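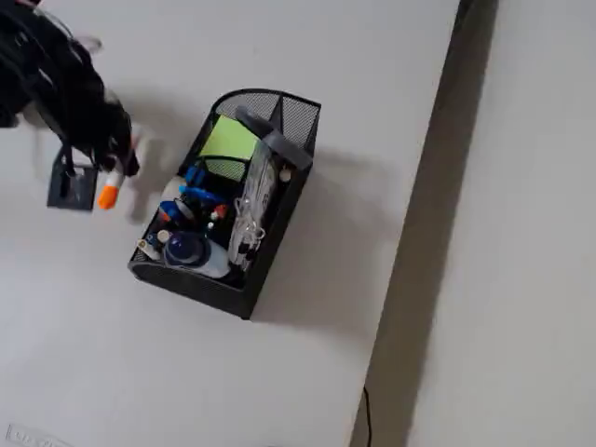

My desk at home is white, and I learned in the first week that a white desk shows everything. One pen is fine. Two pens and a receipt look like a small accident. So in May I decided that all the little things must live in one place, and this place is a black mesh organizer.

I bought it at Fimgate, the office shop near the tram stop in Irkedska. I had a plan before I came home. Markers go in the lower part, sticky notes go in the tall part at the back, and nothing else is allowed. The plan survived until Wednesday.

The sticky notes did stay where I put them. They are yellow-green, a color I would not choose again, but I can find them without looking for long. The markers are more difficult. I like the one with the white body and the orange cap the best, and it is the one that I never put back.

Then there is the plastic bag. I think every home has a bag like this. I keep small white things in it that I am afraid to throw away, because the day after I throw away a cable I will need this cable. My cousin says I should write on the bag what is inside. I have the markers for it, so I have no good excuse.

I also tried a drawer box from Gereck before this. It cost 89 crowns and it was a mistake for me. When things are in a drawer, I forget them and buy them again. At one time I owned four glue bottles, all of them half dry. With the mesh I can see what I have, even if it is not beautiful.

The dust is the weak side. It sits in the small holes, and a cloth does not reach it. I use an old soft toothbrush and do it over the sink, after I take everything out. It takes ten minutes, and then I must decide again what to do with the bag.

Next week I want to sort the papers on the shelf. There are more of them than I would like to admit.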